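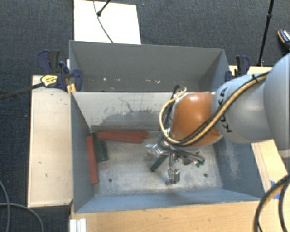
Puvier signs supply and distribution agreement with Nesorix for oat-based cream alternative

Cadham, 2025-04-19

Puvier, the maker of chilled oat-based foods, has signed a three-year supply and distribution agreement with the foodservice wholesaler Nesorix. Under the agreement, Nesorix will become the exclusive foodservice distributor of Puvier's cooking and whipping cream alternatives in the United Kingdom and Ireland.

The first deliveries to caterers are planned for August. Puvier will continue to sell its retail packs directly to shops, and existing retail contracts are not affected.

The agreement covers 14 products. These include the standard cooking cream in one-litre and five-litre packs, an unsweetened whipping version, a lightly sweetened whipping version for bakeries and dessert kitchens, and a soured cream alternative which has until now been sold only in small tubs. A pouring custard made on the same oat base will be added to the list once shelf-life testing is complete.

Nesorix supplies 2,366 kitchens, among them school and hospital caterers, pub groups, hotels and independent restaurants. Its customers will be able to order the Puvier range alongside their usual chilled goods, with the same minimum order and the same delivery days. No separate account is needed.

The products are made from oats, rapeseed oil and water, with a small amount of salt and a plant-based stabiliser. The cooking cream is designed to be boiled and reduced without splitting, including in sauces that contain wine, lemon juice or tomato. It can be used in place of single or double dairy cream in most recipes, in equal quantity. The whipping versions should be chilled overnight before use and hold their shape for up to a day in the fridge.

Before signing, the two companies ran a trial with 124 kitchens over 19 weeks. Chefs were sent the cooking cream and the unsweetened whipping cream and asked to use them on their normal menus. The most common uses were soups, pasta sauces, potato bakes and curries. Several kitchens asked for a larger pack with a resealable cap, and the five-litre pack has been changed as a result – it now has a screw cap and a moulded handle on one side. Comments on the whipping cream were more mixed. Some bakers found it slow to thicken in large mixers, and Puvier has since altered the recipe and sent new samples to those who took part.

All of the products will be made at Puvier's site in Cadham. A second filling line for the larger packs is being installed there and is due to start work before the August deliveries. The oats are milled at Ifans, where Puvier has bought its oat flour since the company began trading, and the milling contract has been extended to match the length of the new agreement.

Finished goods will be sent chilled from Cadham to the main Nesorix depot and from there to its regional depots. Unopened packs of the cooking cream keep for several weeks in the fridge. Once opened, they should be used within five days. Full storage instructions and allergen information will be printed on each outer case as well as on the packs themselves, in line with requests from school caterers.

The range is suitable for vegans and contains no milk, egg or soya. It is not suitable for people with coeliac disease, as the oats are not certified gluten-free. Puvier is looking at a certified version but has not set a date for it.

Financial terms of the agreement are not being disclosed. The contract may be extended by a further two years if both companies agree. It does not cover countries outside the United Kingdom and Ireland, where Puvier remains free to appoint other distributors – talks with wholesalers in the Netherlands and Denmark are at an early stage.

Nesorix customers can ask for samples of the cooking cream from their usual account contact. Samples of the new whipping cream recipe will follow when production begins on the second line. Price lists will be sent out with the summer catalogue.

About Puvier

Puvier makes chilled oat-based foods for shops and professional kitchens. Its range includes cream alternatives, spreads and desserts. The company is privately owned and has its offices and factory in Cadham.

About Nesorix

Nesorix is a wholesaler of chilled, frozen and dry goods to the catering trade. It delivers to public sector and private customers throughout the United Kingdom and Ireland.

Media enquiries should be sent to the Puvier press office in Cadham. Product photographs and pack sizes are available on request.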